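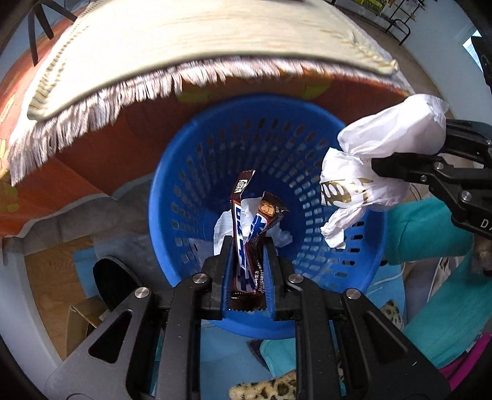

초콜릿 바 포장지와 작은 갈색 사탕 포장지, 파란 플라스틱 바구니 안의 구겨진 휴지.

# 미르넬, 과자·사탕 포장지 따로 모은다… 인사우랄데 단지부터 시범 수거

2023년 9월 5일

미르넬시가 가정에서 나오는 과자, 초콜릿, 사탕 포장지를 일반 비닐류와 나누어 모으는 시범 수거를 시작한다. 첫 대상은 인사우랄데 주택단지다. 수거와 선별은 지역 재활용업체 시르넥이 맡고, 결과는 내년 1월 시의회에 보고된다.

지금까지 미르넬에서는 작은 포장지를 장바구니용 비닐, 식품 봉투와 한 자루에 넣어 내놓았다. 선별장에 들어온 자루는 풍력 선별기를 거치는데, 손바닥보다 작은 조각은 대부분 여기서 떨어져 나가 잔재물로 분류된다. 주민이 분리해 내놓아도 결국 소각장으로 가는 셈이어서 민원이 꾸준히 들어왔다.

시르넥의 선별 책임자 산티노 도밍게스는 재질도 문제라고 설명했다. 초콜릿 포장에는 여러 겹의 필름을 붙인 것이 많고 안쪽에 금속을 얇게 입힌 제품도 있다. 사탕을 하나씩 싸는 포장은 비닐처럼 보이지만 종이에 코팅을 한 경우가 있다.

"겉만 보고는 저희도 헷갈립니다. 한데 섞여 들어오면 사람이 골라낼 수가 없어요. 작은 것은 작은 것끼리 모여 들어와야 그다음 공정을 짤 수 있습니다." 도밍게스의 말이다.

## 배출 방법

인사우랄데 단지 주민은 관리사무소에서 전용 망 자루를 받아 간다. 한 가구에 자루 하나가 원칙이며, 다 차면 새것으로 바꿔 준다. 수거함은 단지 안 4곳에 놓인다. 위치는 북문 자전거 보관대 옆, 관리사무소 뒤편, 어린이집 담장 앞, 남쪽 주차장 입구다.

- 넣을 수 있는 것: 초콜릿 바 포장지, 사탕과 캐러멜의 낱개 포장, 과자 봉지, 껌 포장 중 필름으로 된 것
- 넣을 수 없는 것: 휴지와 물티슈, 음식물이 남은 봉지, 플라스틱 쟁반, 약 포장, 종이 상자
- 포장지는 접거나 묶지 말고 편 채로 넣는다.
- 부스러기는 털어 낸다. 물로 씻을 필요는 없다.

휴지는 넣을 수 없는 품목 중 가장 자주 섞여 나오는 것이다. 젖은 휴지가 하나만 들어가도 주변 포장지가 달라붙어 선별하기 어렵다. 사용한 휴지는 종이류로도 받지 않으며 종전대로 일반쓰레기 봉투에 버려야 한다.

포장지를 접는 습관도 이번에는 잠시 내려놓아야 한다. 딱지 모양으로 단단히 접으면 부피는 줄지만, 광학 선별기가 재질을 읽지 못한다. 시르넥은 자루 겉면에 이 내용을 그림으로 인쇄해 나눠 줄 계획이다.
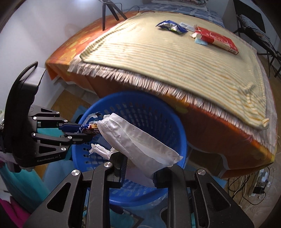 **미르넬시 생활환경과 | 헤노우 자원순환팀**

인사우랄데 단지가 먼저 선정된 데에는 건물 사정이 작용했다. 1979년에 입주를 시작한 이 단지는 동마다 있던 쓰레기 투입구를 폐쇄한 뒤 지상 분리수거장을 넓게 쓰고 있다. 수거차가 단지 안쪽까지 들어갈 수 있고, 수거함을 더 놓아도 통행에 지장이 없다.

헤노우 자원순환팀의 로시오 나바레테 팀장은 지난달 주민 설명회에서 가구당 배출량을 정해 두지 않았다고 밝혔다. 적게 나오는 집은 자루를 여러 주 두었다가 내놓아도 된다. 자루를 잃어버린 경우에도 비용 없이 다시 받을 수 있다.

설명회에서는 냄새와 벌레를 걱정하는 의견이 나왔다. 단지에 오래 산 우리엘 오레야나는 여름이면 과자 봉지에 개미가 꼬인다며 수거 간격을 줄여 달라고 요구했다. 시는 이를 받아들여 수거 주기를 당초 계획보다 짧은 7일로 정했다. 명절 연휴에도 같은 간격을 지킨다.

아이가 있는 집에서는 방마다 작은 통이나 바구니를 두고 쓰는 경우가 많다는 이야기도 있었다. 이런 통에는 포장지와 휴지가 함께 들어가기 쉽다. 팀은 통을 비울 때 포장지를 먼저 꺼내 망 자루로 옮기고, 남은 것은 일반쓰레기로 버리도록 안내했다. 집 안에서 쓰는 통의 모양이나 크기는 상관없다. 다만 통에 씌우는 속비닐은 망 자루에 넣지 말고 기존 비닐류로 내놓아야 한다.

## 모은 포장지의 행방

모은 포장지는 시르넥 선별장에서 종이 계열과 필름 계열로 나뉜다. 필름 계열은 다시 금속을 입힌 것과 그렇지 않은 것으로 갈라 압축한다. 시르넥은 압축물을 건설 자재용 원료로 넘기는 방안을 놓고 업체와 협의 중이다. 계약이 끝나지 않아 업체 이름은 공개하지 않았다.

처음 들어오는 자루 100개는 모두 열어 내용물을 기록한다. 어떤 품목이 잘못 섞이는지, 자루 크기가 적당한지를 보려는 조사다. 기록에는 동 번호만 남기고 호수는 적지 않는다. 조사를 담당하는 막시밀리아노 타피아는 주소나 이름이 적힌 종이가 나오면 바로 파쇄한다고 말했다.

비용을 두고는 의견이 갈린다. 시의회의 브로디 프라이어 의원은 작은 포장지만 따로 나르는 차를 운행하는 것이 맞는지 따져 봐야 한다며 운송비 내역을 보고서에 넣으라고 요청했다. 시는 기존 비닐류 수거차에 칸을 나눠 싣기 때문에 차량을 더 투입하지 않는다고 답했다. 운송비 내역은 요청대로 보고서에 포함하기로 했다.

제조사 책임을 묻는 질문에 나바레테 팀장은 포장재 표시를 바꾸는 일은 시의 권한 밖이라고 했다. 시는 조사에서 재질 표시가 없거나 읽기 어려운 포장이 얼마나 나오는지 함께 적어 상급 기관에 전달할 예정이다.

다른 단지로 넓힐지는 보고가 끝난 뒤 결정한다. 시범 수거 기간에도 인사우랄데 이외 지역의 배출 방법은 바뀌지 않는다. 단독주택과 상가는 이번 대상에서 빠졌으며, 단지 안 상점은 관리사무소에 신청하면 참여할 수 있다.

망 자루는 관리사무소 운영 시간에 받을 수 있다. 거동이 불편한 주민은 전화로 신청하면 경비실에서 현관 앞까지 가져다준다.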